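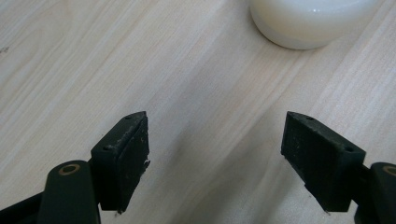

Renting a gripper by the week

Chia-jung Chuang started renting out hand-held grippers when she noticed how many of her customers bought one, used it for a month and then put it in a cupboard. Her firm, Gellora, had been selling parts for them until then: pads, bushings, screws, replacement arms. The rental kit, which goes under the name Jodoton, is now most of the business.

"People don't want to own it," she says. "They want 100 good recordings of a cup being picked up and put down, or a bowl, or whatever their robot is meant to handle. After that they want to get on with the training."

The kit comes in a hard case. In it are the gripper with its camera, two batteries, a charger, a spare pair of finger pads, a hex key and a printed sheet. Rental is by the week, Monday to Monday, and there are 43 kits in circulation. Each has a number on the inside of the lid and a log that travels with it. I asked to see the log of a kit that had just come back. It listed every pad change and every screw that had been replaced, and one customer had written "squeaks when cold" in the margin.

Aaliyah Fraser looks after the kits between rentals. She takes the returned case to a bench by the window, runs the gripper open and shut a few times by hand and makes a handful of test recordings on a bare table with a plain bowl. She has a fixed order for this and does not like to be talked to until the recordings are finished.

"The bowl is there so I've got something with a curve," she says. "A box tells you very little. With a curved thing, if one pad meets it before the other, you feel it twist."

The pads are what most customers ask about. They are black, with a fine texture on the gripping face, and they screw on through two small holes along the top edge. Dust sticks to them. Fraser used to wipe them with alcohol after every rental and now uses a damp cloth, having found that the alcohol dried the surface out over time. She does not expect customers to clean them at all, although the sheet suggests it.

"They come back with crumbs on, bits of cardboard, all sorts," she says. "It hardly matters for a bowl. For a sheet of paper or a thin plastic lid, it does."

Pads count as a consumable up to one pair per rental. A second pair is charged for. Chuang admits that this is the line on the invoice people argue over most, and says she has thought about dropping it.

The brass bushings at the pivots were a change made after the first winter. The original kits ran plastic on plastic, and by the end of the season several of them had a noticeable wobble at the finger. "You could move the tip sideways with your thumb," Chuang says. "If the fingers wander, then your recordings say one thing and the robot does another." She had the arms remade by Gauthier, a small machine shop that had previously cut brackets for her, and the older arms were withdrawn. No kit with the old arms has gone out since.

The customers are mixed. There are university groups, but the larger share are small firms that have bought a robot arm for packing or kitchen work and need examples recorded in their own building, with their own crockery or cartons. One of the regulars is Costum, a catering supplier, which has hired a kit on 3 separate occasions. On the longest of those hires its staff made 964 recordings, nearly all of them with bowls and small dishes. Chuang calls that unusual. Most people stop well before then, and she would prefer they did fewer and varied them more.

"They'll do the same bowl in the same place all afternoon," she says. "Move the bowl. Turn the lights off on one side. Use a different table. I say this on the phone to everybody and I'd guess half of them do it."

I tried the kit for a morning. It is heavier than I had expected, and the weight sits forward of the hand, so that my wrist was tired before my first coffee. Squeezing the handle closes both fingers together and the movement is smooth. It took me a while to stop reaching as I would with my own hand, which tends to come in from above at a slant. Fraser's advice was to go slowly for the last few centimetres and to wait a moment after closing before lifting. My recordings improved once I did, though two were still thrown out for being too fast.

There are things I would change. The printed sheet is too short on the subject of lighting, and a pale table under a bright window can wash out quite badly at the far side. Fraser pulls the blind halfway down when she tests, but this is not mentioned anywhere in the instructions. The battery door is stiff. The case has no slot for the hex key, so it ends up under the foam, and Fraser says she has replaced more hex keys than pads.

Chuang agrees about the sheet. A longer version is being written and should go into the cases in December, along with a drawing of how the pads should line up when the fingers are closed. She is less willing to touch the weight. A lighter handle was tried and customers swung it about too quickly.

"I'd sooner they got a bit tired and took a break," she says.

Bookings for Jodoton are taken by phone or through the Gellora website. Collection is included in the weekly price - the courier comes before noon on the last day, and the case needs to be shut and labelled by then.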